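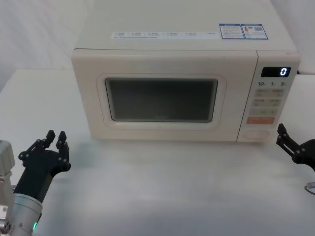 Doors at Senbridge opened at four in the afternoon, and by half past there was already a line for the kitchen bench. The company builds software for two-armed robots and lets the public in once a year, in January, when the parking lot is frozen and the staff say they get the visitors who really want to come. I spent most of the evening with the engineer who runs the kitchen work. She agreed to talk as long as she could keep an eye on the bench.

Her group has been working with one microwave oven since the fall. I asked why they had picked something so ordinary.

"Because you already know how it should go," she said. "If I show you a robot putting a part into a housing, you have no idea if that was good or bad. Everybody who walks in here has an opinion about how to open a microwave."

The door on this model has no handle to grab, and the controls are a mix of buttons and a round knob near the bottom. She said the buttons were the easy part. The knob took most of November.

"A person turns a knob and feels it through the fingertips. These fingers are jointed links. If you come in a little off center, you push the knob sideways and nothing turns. We had a week where the oven moved across the table and the knob stayed where it was."

They did not glue the oven down. Her view is that nobody glues one down at home, so the second arm has to learn to steady it.

The robot learns from people. An operator drives both arms through the job, the run is recorded, and the software is trained on the recordings. The group had logged 2,985 runs on the microwave by the day of the open house, of which 2,897 were kept. The rest were thrown out, mostly for operator mistakes.

"Mine, a lot of them," she said. "I sneeze and the arm goes with me."

Each operator works for 15 minutes and then takes a break. She said that longer shifts were tried and the runs got sloppy in a way that showed up later in how the robot moved.

Visitors could take a turn at the controls themselves. A retired electrician from Nelmont got a button pressed on his first try and was asked to do it again for the people behind him. Two high school students spent their whole turn trying to get the fingers to close on the knob. I tried too, and missed the oven completely.

The arms come from Juteck, and the training stations were put together by Nazarenko, a small machine shop across the road. I asked the engineer what breaks most often. Cables, she said, and after that the bolts in the fingers, which work loose and have to be checked every morning.

Several people in line wanted to know when they could buy one. She gave them all the same answer, that she didn't know and that it would not be soon. One woman asked if it could heat soup for her father, who has trouble with his hands.

"That's the question I like getting," the engineer told me afterward. "I had to tell her no. It can work the oven. It can't carry a full bowl yet, and I wouldn't let it near hot soup and a person at the same time."

Bowls are next on the schedule. They will start with empty ones, then move to dry rice, and she expects to be on that until summer.

Senbridge had 900 visitors last year and was on course for more when I left at eight. The line for the kitchen bench still reached the coat racks.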